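How to Put In Eye Drops Without Wasting Half the Bottle

If you've ever ended up with more eye drops on your cheek than in your eye, welcome! It took me ages to get this right, and now I love showing people how easy it can be with a little practice.

What you need

Your drops, a clean tissue, a mirror (optional, but great for beginners) and somewhere comfortable to sit or lie down. If you wear contact lenses, take them out first unless your eye doctor has told you the drops are fine to use with them.

Getting ready

Wash your hands with soap and dry them well. Check the label – the name, the date, and which eye it's for. Some bottles need a gentle shake, so look for that too. Take off the cap and set it on its side on the clean tissue.

Putting in the drop

1. Tilt your head back and look up at the ceiling.
2. With one finger, gently pull your lower lid down so it makes a little pocket. That pocket is your target!
3. Hold the bottle upside down over the pocket, close to the eye. The tip must never touch your eye, your lashes or your fingers.
4. Squeeze out one drop. One really is enough – the eye can't hold much more than that.
5. Close your eye softly. Don't squeeze it shut and try not to blink.
6. Press a fingertip lightly against the inner corner, next to your nose, for a minute or two. This keeps the medicine from draining away into your nose and throat.
7. Wipe off any extra with the tissue and put the cap back on.

If you use more than one kind, wait at least five minutes between them. I like to wait 7, just to be safe. Ointments always go in last.

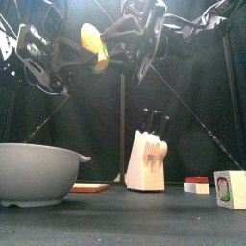 Shaky hands? Rest the hand holding the bottle on your forehead, or on the knuckles of your other hand. It makes such a difference! You can also lie flat, close your eye, put the drop in the inner corner and then open up so it rolls in. This works beautifully with kids, who usually hate seeing the bottle coming.

Keep a small chart on the fridge with a box for each dose. A month like January needs 31 rows, and checking them off is oddly satisfying. If you miss a dose, follow the leaflet or call your pharmacist before doubling up.

A bit of stinging can be normal with some drops. Call your eye doctor right away if you have strong pain, swelling or a change in your vision.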